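Kwesi Abubakari had moderated the Letness neighbours' page for 11 years, back when it was mostly lost cats and somebody's spare rhubarb, and he was fond of it the way you're fond of an old dog that bites the postie.

In November a post about the mayor's hedge drew 1000 comments before tea. Skurley, the outfit that ran the site, sent him a new rule saying mayors could be teased but bakers couldn't, and Kwesi, who had a mayor who baked, read it twice. 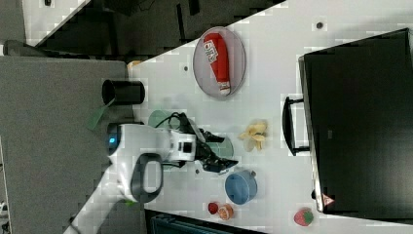
The teal-green mug, among the cups and fruit.

He rang Lis - dear, patient Lis, who always picked up - and they talked until the kettle had boiled and gone quiet again. Then he left the hedge alone and deleted only the rude ones.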